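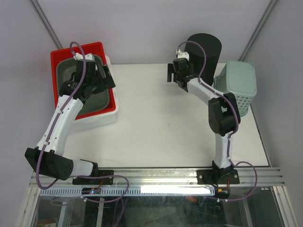 The red tray with the grey basin in it, back left of the white table

Gramport workroom, monthly catch-up
Thursday, 2022-06-09, Room 151
Notes by Teguh Pattinasarany

Hi all, I ended up with the pen again, so these are my notes and they sound like me. If I've got you wrong, write to me before the next one and I'll fix it (I did fix the last set, it just took me a while!).

We started a little late and went straight to the leftover items from last time. The door to Room 151 has its new closer and no longer slams. The window blind is still stuck halfway. I said I would call the building office again and I will, tomorrow morning, before I forget.

1. The tray and the basin

We spent most of the meeting on this one, which I did not see coming. The question was whether the red tray should stay on top of the white plastic container or go on the table by itself. Right now the container sits a bit off to the right under the tray, so you get a strip of white rim showing down that side and along the bottom. Half of us had never noticed. The other half could talk about nothing else!

The case for leaving it: the container lifts the tray up to a nice height, and it's a container we already own. The case against: if it isn't lined up, it bugs people, and anybody reaching into the container has to take the tray off first. I went back and forth and in the end I voted to keep it. So did most of the room. We agreed to keep the stack and square it up, with the tray edges over the container edges, and to put two small pieces of tape on the tabletop so it goes back to the same spot every time.

We also agreed the grey basin stays inside the red tray when things get put away. Last month they got split up and the basin spent a week in the Kamata cabinet under the dish towels. I was the one who put it there. Sorry again.

Cleaning: soft cloth and dish soap for the basin, no scrubbing pads. It has a nice smooth inside with a bit of a shine to it and I'd like to keep it that way. Go easy on the little white fitting near the back edge, and wipe into the rounded corners, where the crumbs of whatever it is like to settle. Tray gets the same cloth. Container gets done when the tray is off it anyway.

Decided: keep the stack, tape the spot, basin lives in the tray.
To do: tape, me.

2. The white tabletop

Short one. White shows everything, we all know that, and the walls around it are a pale grey that shows nearly as much. We talked about a mat and then talked ourselves out of it, mainly over how a mat would look by October. Wiping down at the end of the day stays on the sign-up sheet. There were gaps on the sheet in May and I'm not going to list them, but please look for your initials.

Somebody asked if coffee cups could go at the back of the table, near the tray. No! Cups go on the side counter. This has come up before and I'd love for it not to come up in July.

Decided: no mat, no cups.

3. Shelves

We got a quote from Staltiritz for the wall shelves, 800 including delivery, with putting them up left to us. We have 2,603 left for the year, so it fits, and I was all set to say yes on the spot. The worry was depth. The shelf in the quote may be too shallow for the red tray to sit flat, and if the tray can't go up there I don't see much point in the shelf. We'll measure the tray and the container first and then ask for a deeper one if we need it. The Nimik shelves we looked at in the spring are off the table for now, mostly on color (that brown).

Decided: hold the order until we've measured.
To do: measurements, me, this week. Ask Staltiritz about a deeper shelf once I have them.

4. Labels

We're going to label the cabinets and the containers, big letters, plain words. "Trays" and "Basins" and so on. There was a push for a number code and I'm afraid I got loud about it — I can't remember numbers and I doubt I'm alone. Plain words won. The Kamata cabinet gets done first, then everything under the side counter.

Open question, not settled: does the white container get its own label, or does it count as part of the tray? We ran out of time. Bring an opinion.

5. Anything else

The sponge supply is low. The good paper towels are gone and the bad ones are back, and I've asked for the good ones. The key to the side cupboard has been hanging on the wrong hook, so check both before you send the whole group a message.

We finished at ten to five. Next meeting is the same room, same time of day, and I'll send the date once the building office confirms we can have it. Somebody else please bring a pen.

Teguh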